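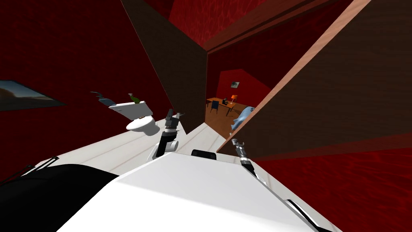

Home | Workshop Tips | Kitchen | Electronics | Archive | Contact

This site uses cookies to remember your settings. Accept / Decline

Getting a two-arm mobile robot through interior doors: simulate first

May 23, 2020

These notes cover the Jerdale base with two arms, built in a shared workshop and tested in a simulated apartment before any hardware is allowed near a real door frame. They assume the arms already respond to joint commands and the base drives straight. If the base pulls to one side, fix that first. No planner setting makes up for a wheel that slips on its shaft.

Model the awkward room

Most people build the living room because it is large and easy to furnish. Build the bathroom first. It has the least floor, the heaviest fixed object and usually a door that takes up part of the turning space. Our test bathroom has a plank floor, a toilet, a white shelf on the wall beside it and a brown door that opens onto a room with a desk and chair. Every fault in the arm controller appeared there within the first 30 runs.

Measure your own rooms before modeling them. Take the clear width with the door open as far as it normally goes, from the face of the door to the opposite jamb. The catalog size of the door is larger than this and will mislead you. Write down the floor height on both sides of the threshold too. A change of 5 mm is enough to tip a tall body noticeably when one wheel crosses before the other.

Collision shapes

The visual mesh and the collision mesh are separate files and should stay that way. Use plain boxes and cylinders for the body, upper arm and forearm. Use a closer shape only for the fingers. The visual mesh of our shell brought the simulator down to a crawl, and replacing it with four primitives cured that.

Check each primitive against the shell at full extension and with the arm folded. A forearm cylinder that is too short leaves the wrist unprotected. The planner will then route the wrist through the edge of a door and report a clean path.

Doors need three parts in the model: the panel, the hinge and the frame. Give the panel its real thickness. A door drawn as a flat plane can be passed through at high step speeds, and the log shows nothing. If the arm seems to have skipped through a door, halve the time step and run again before changing anything else.

Mass, center of gravity and tilt

Weigh each arm on a kitchen scale in sections and enter the figures by link. Do not enter the total and let the program spread it. The weight of an arm reaching forward acts a long way from the wheels, and an even distribution hides this.

Test cases to run:

Both arms folded, base turning in place.
One arm forward at shoulder height, base stopping from walking speed.
Both arms forward, base stopping from walking speed.
Both arms forward, one wheel on the threshold.

Log pitch and roll in every case. Log them from the simulator's own body pose and again from the simulated inertial sensor. When the two disagree, the sensor is usually mounted in the model with a swapped axis. Correct it in the model file. A sign change in the controller will work until the day the real sensor is fitted.

Set a tilt limit that stops wheel torque and holds the arms. Do not let the arms fold automatically when the limit trips. Swinging two arms inward during a tip moves the weight at the worst moment, and near a fixture they are likely to strike it.

Arm posture for doorways

The Grutel planner defaults to the shortest joint path, which tends to throw the elbow outward. In an open room this does no harm. In a doorway it puts the elbow into the jamb. Add a posture cost that keeps both elbows inside the width of the base and raise it until the wrists also stay in. Past that point the planner begins to fail on ordinary reaches, so keep two profiles and switch between them by location.

Keep the grippers closed while driving. An open finger will catch a door edge, and the force goes straight into the smallest gears on the machine.

For pulling a door, use one arm only. Park the second with its wrist below the handle height and on the side away from the hinge. Move the base and the arm at the same time at low speed. Moving them in turns loads the handle sideways.

Cables

Simulated cables are rarely worth the computing time. Model the cable route as a rigid rod with collision turned on and treat any contact as a fault. On the bench, run the real cable with the arm at both limits and add enough slack for a full wrist turn. Tie it at each joint on the side nearer the body. Spiral wrap lasts longer than tape, which goes gummy by the motor housings.

Run counts and settings

The doorway test was run 1,504 times in April with randomized starting position, door angle and floor friction. Of these, 1,018 finished without contact. The remainder were sorted by first contact point, and the right elbow accounted for more than any other part. The posture cost described earlier was added after this set.

Randomize friction more widely than seems necessary. Painted boards, tile and a damp mat all behave differently. Leave lighting alone until the motion is reliable, then vary it separately if cameras are used for finding the handle.

Save the random seed with each run. A failure that cannot be replayed is of little use.

Before moving to hardware

Confirm the emergency stop cuts motor power and does not merely send a stop message.
Limit joint torque to a quarter of the simulated value for the first session.
Take loose items off shelves within reach of either arm.
Wedge the door so it cannot swing back.
Stand on the hinge side, behind the base.

The Jansen brackets used for the shoulder mounts need thread locker on all bolts. Check them after the first hour of driving and again after the first contact with anything solid. The Barnau battery tray fits with the connector facing the rear; fitted the other way it clears the shell but traps the fuse holder, and the shell has to come off to reach it.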